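Clube de Robótica Walden apresenta projeto estudantil com robô humanoide em ambiente de quarto

SIRONPORT, 6 de agosto de 2024 – O Clube de Robótica Walden anuncia a apresentação pública do seu projeto do ano, com o qual os alunos vão participar na Taça Lillex de robótica doméstica, na categoria escolar. 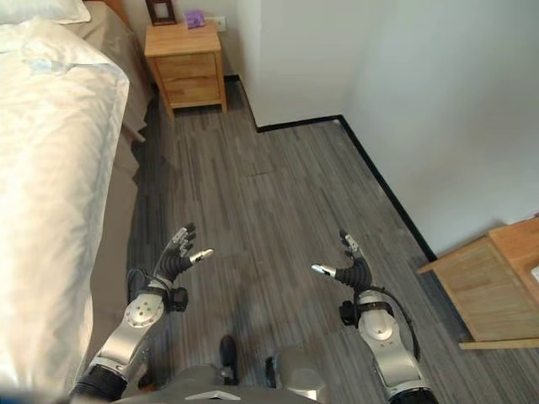 O robô do clube no quarto de treino, com as duas mãos abertas entre a cama e a mesa de cabeceira.

O projeto tem o nome de Sundqvist e começou em maio, quando o clube recebeu a confirmação da sua inscrição. O objetivo é que um robô com duas mãos de vários dedos execute tarefas simples de um quarto de dormir: alisar um edredão, abrir uma gaveta, pegar num objeto pequeno e colocá-lo em outro lugar. São tarefas que uma pessoa faz sem pensar, e que para uma equipa de estudantes significam muitas semanas de trabalho.

Os alunos escolheram o quarto depois de uma discussão bastante longa. No ano passado o clube concorreu com um exercício de cozinha e ficou em sexto lugar. Desta vez a equipa queria trabalhar com tecido, que muda de forma cada vez que é tocado. "Uma caixa é sempre a mesma caixa. O edredão nunca está igual ao que estava há um minuto, e os alunos tiveram de aceitar que o programa também não pode esperar sempre a mesma coisa", explica Marlene Kettler, professora responsável pelo clube.

Até à data desta comunicação, a equipa registou 2886 tentativas no quarto de treino. Destas, 2213 foram feitas com o robô conduzido à distância por um aluno, e as restantes com o programa a decidir sozinho os movimentos. Cada tentativa é anotada num caderno comum, com o nome de quem conduziu e uma nota curta sobre o resultado. A leitura do caderno ocupa a primeira meia hora de cada reunião – um hábito que os alunos mais novos acharam aborrecido no início e que agora eles mesmos pedem.

A parte das mãos está a cargo de Adanech Chala, aluna do último ano. Segundo ela, o mais difícil foi o polegar. "Nós fechávamos todos os dedos ao mesmo tempo e o tecido escapava. Agora o polegar entra um pouco mais tarde, e isso mudou muito o nosso trabalho", diz. Arsalan Dogar, que entrou no clube este ano, escreveu a parte do programa que reconhece a borda do edredão e prepara neste momento uma versão para a fronha da almofada.

No dia da Taça, cada equipa tem direito a três ensaios e o júri conta o melhor deles. O regulamento não permite que a equipa toque no robô depois do sinal de partida. Os móveis são colocados pela organização, e as equipas conhecem a sua posição somente na manhã da prova. Por este motivo o clube muda com frequência a disposição do seu próprio quarto de treino, e pede a pessoas de fora que o façam sem avisar os alunos.

"Temos 200 minutos por semana com o robô e dividimos este tempo entre todos. Quem não está a conduzir está a ler código ou a preparar o próximo exercício", afirma Warrick Grimshaw, coordenador técnico do projeto. Ele acrescenta que o código e o manual de montagem dos exercícios ficarão disponíveis para outras escolas depois da competição, sem custos.

A apresentação pública realiza-se nas instalações do clube em Sironport, no final do mês. O público poderá ver o robô a trabalhar, falar com os alunos e, em pequenos grupos, experimentar a condução à distância. A entrada é livre, mas pedimos inscrição prévia a quem deseja experimentar o comando. Crianças com menos de 12 anos devem vir acompanhadas por um adulto.

As inscrições de novos membros para o próximo ano letivo abrem no mesmo dia. Não é necessário ter experiência em programação.

Contacto para a imprensa
Tyra Amundsen
Clube de Robótica Walden, Sironport
Telefone interno: 1263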